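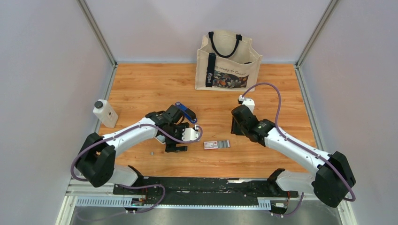 The tote bag has become the default container of working life. It is handed out at conferences, sold at the register, and given as a parting gift to interns. Most offices own more of them than they have employees. Yet very few give any thought to how one should be packed, and the result is familiar to anyone who has reached into a bag in a meeting room and found a pen cap, a leaking bottle, and no stapler.

It is the position of this column that the packing of a shared bag deserves a written standard. The matter may appear minor, but the cost is not. When the Fandside office reviewed its supply spending last August, it found that 140 staplers had been bought over three years for a staff of fewer than half that number. The staplers had not worn out. They had gone to outside events in bags and had not been seen again.

The first principle should be that a bag is packed from a cleared table. Every item intended for it ought to be laid out in view before anything goes in. A canvas bag that stands upright on its own base makes this easier, as both hands remain free and the opening stays where it is needed. The common alternative, in which items are dropped in one by one as they are remembered, produces a bag whose contents are known to no one, including the person carrying it.
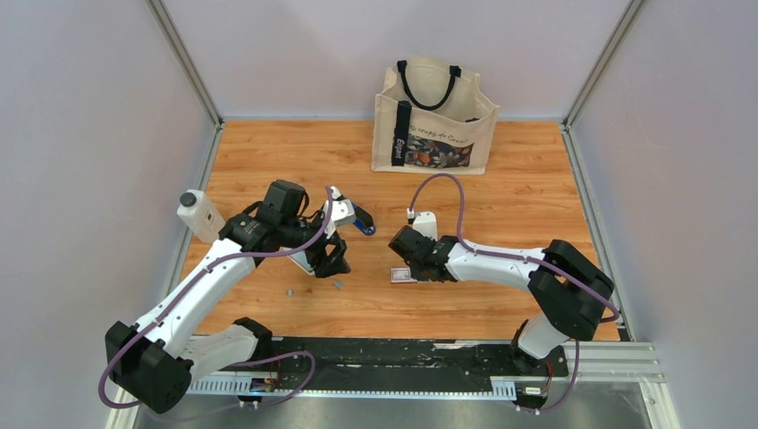

The second principle concerns liquids. A plastic bottle with a screw cap should be checked, closed firmly, and placed against one side of the bag, standing up. Paper goods should go on the opposite side. Offices that can afford a small pouch for bottles should provide one. Those that cannot should at least stop placing lotion and hand cleaner on top of printed agendas.

The third principle, and the one most often neglected, is that tools should travel with what they consume. A stapler sent out without staples is a paperweight. Naomi Simiyu, who managed event supplies at Odera before moving to Tendus, required that each stapler leave the building with its refills and that both be signed for on one line of the same sheet. Her bags went to some 335 sessions under that rule. The practice should be adopted widely, and it should extend to tape and its dispenser and to markers and their erasers. 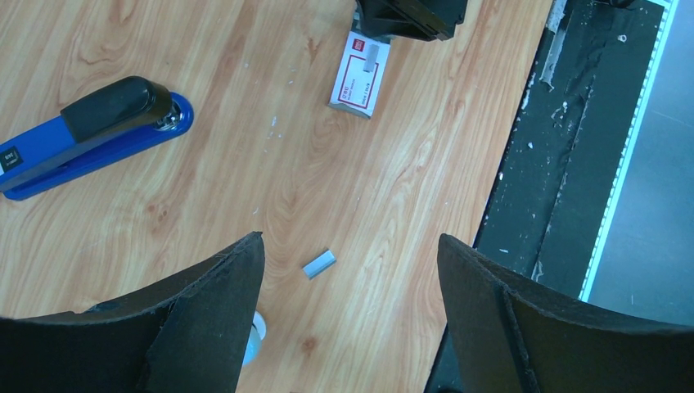
A blue desktop stapler, a strip of staples and a small box of refills on the tabletop.

Objections will be raised. It is said that staff are busy, and that a packing sheet is one more form among many. The sheet used at Odera took up half a page. It is also said that supplies are cheap, and that a lost stapler is easily replaced. The Zadeck office made that argument for years while spending $780 a season on replacements, a sum that would have covered a proper storage cabinet and left money over.

There remains the question of unpacking, which most policies omit entirely. A bag that returns from an event should be emptied the same afternoon, its contents checked against the sheet, and loose strips of staples put back in their box. It should then be hung by its handles in a known place, with nothing in it.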